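Handheld grippers pulled from benches at Olgate after pad trouble

The folks at the Olgate workshop had a slower Sunday than they'd hoped for, after the Handilitz handheld grippers started letting go of things they were supposed to be holding. Mugs, mostly, and one very unlucky jar of buttons - no one was hurt, we're happy to say, though there was a good deal of sweeping.

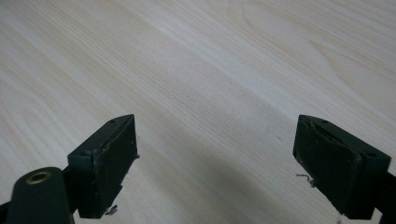 Out of 169 pickups logged before lunch, 29 ended in a drop, and the crew very sensibly called a halt at 2 o'clock. Worn gripping pads are the first suspect, and Brarnis, the shop that looks after the tools, has also asked everyone to check for stray wire near the fingers before switching on, as it can scratch a hand or snag a sleeve.

New pads are on order from Nakpan, and every tool will get a 90-minute bench test before it goes back out. Until then the sorting work carries on by hand, which the regulars seem to be taking in very good spirits.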